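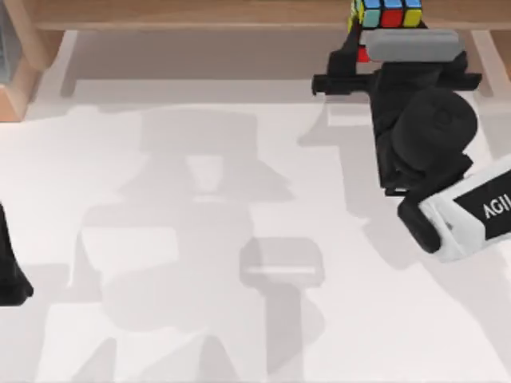 4. Results: What Sellers Call Brown

4.1 The supply of names

The four catalogs gave us 1,875 listings for tables, shelves, and desks with a visible wood or wood-like finish. Once spelling variants were merged ("gray oak" and "grey oak" were allowed to become one thing), 111 distinct color names remained. English has perfectly good words for these colors, among them "brown" and "light brown," and neither was used by any seller as the main name of a finish. "Brown" did turn up in the small print at Hindwood, where it described the felt pads under the legs.

The sellers differ in temperament. Noltik prefers foods, with a strong lean toward breakfast: honey, toast, oat, malt, and a finish called "second coffee" whose relation to first coffee is never explained. Zurker prefers places, most of them cold. Bozkurt mostly names the tree, and we are grateful. Hindwood names moods, and two of the coders asked to be moved off Hindwood in the first week. We coded "Reluctant Autumn" as a season after some argument, on the grounds that we had no category for reluctance.

Names were sorted by the scheme in Section 3.2 (tree, food, place, mood, season, other). Agreement between coders was high for trees and foods and poor for moods. The largest single source of disagreement was "Chestnut," which is both a tree and a snack. We followed the seller's practice elsewhere in the same catalog, so that Chestnut is a food at Noltik and a tree at Bozkurt. Readers who find this unsatisfying are in the company of the second author.

4.2 The same name, different wood

A name is useful to a shopper if it points at one color and keeps pointing there. We therefore looked first at names shared by two or more sellers. "Natural" is the most widely shared and the least informative. At Bozkurt it covers finishes that our panel would happily have called blond. At Zurker it goes on something close to tea. The word seems to carry no color at all, only a promise that the seller has done nothing to be ashamed of.

"Honey" did better. Panel members who were given the word alone, before seeing any samples, picked chips from a fairly narrow part of the chart, and the finishes sold under that name mostly fell inside it. The exceptions were on the dark side, where honey is asked to do the work of caramel. "Walnut" did worse than we expected of a tree. Respondents who owned walnut furniture chose darker chips than those who did not, and the most confident respondents in the study were those who turned out to own stained beech.

4.3 One surface, several names

Naming studies tend to use flat chips, and flat chips are polite. Wood is streaky, and a single tabletop may hold enough different tans to satisfy several catalog writers at once (Figure 4). The darker band in the figure would get a different name from the wood on either side of it if the two were cut apart and sold separately.
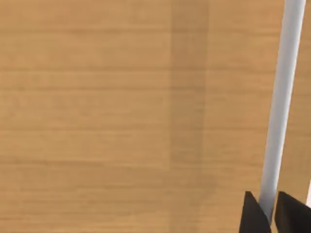
Figure 4. Light wooden tabletop, tan to honey, with fine horizontal grain and a darker vertical band right of center.

We asked our 700 respondents to name streaky samples in their own words. Each person saw 20 samples on a screen, in random order, and typed whatever came to mind. Three strategies cover nearly everything they did. The first was to average: respondents looked at the whole and gave one middling word, usually "tan" or "light brown." The second was to name the lightest part and ignore the rest. The third was to give up on color and report on quality, as in "nice," "cheap," or, from one respondent for every sample without exception, "my mother's."

Averaging was the most common strategy and the one least served by the catalogs. Sellers almost always name the lightest part. We had assumed a marketing motive, light finishes being in fashion, but an exchange with Bozkurt's catalog office suggests something duller. Names there are assigned from a small cut sample before the full board is finished, and the person doing the naming has a desk beside the window. When we asked whether names were ever checked against the finished table, we were told that this was done in August, when it is quiet.

4.4 Do the names matter?

In the matching task, respondents read a catalog name and chose the finish it belonged to from a row of candidates. Tree names were matched best, food names nearly as well, and place names poorly. Mood names were matched no better than guessing would manage. This did not trouble the respondents, who rated mood names as the most "helpful" of all the types. We asked a follow-up question to find out what they had been helped with. The answers were long, and few of them mentioned furniture.

There is a case for the defense. A shopper standing in a store can see the wood and has little need of a word for it. The name may exist mainly so that a customer can telephone later and ask for more of the same, and for that purpose "Reluctant Autumn" is excellent. It is hard to confuse with anything. "Light Oak," by contrast, was shared by all four sellers and by a great many finishes, and is probably responsible for more mismatched shelves than any other two words in the data.

4.5 Limits

Screens differ, and so do kitchens. We could not control the light in which people answered, and late-evening respondents chose warmer names than morning ones, an effect that could come from lamps, tiredness, or supper. The catalogs were also a moving target. Zurker renamed its whole range while we were coding it, replacing cold places with slightly warmer ones, and we kept the earlier names to preserve what remained of the schedule.

The merging of spelling variants was done by hand by Brahim Erraji and checked by Cengiz Coşkun, who disagreed with the treatment of "ash." It may be a tree or a residue, and the finish in question is gray enough for either. It is coded as a tree in all the tables. Recoding it as "other" shifts the tree totals slightly and leaves the matching results as they are.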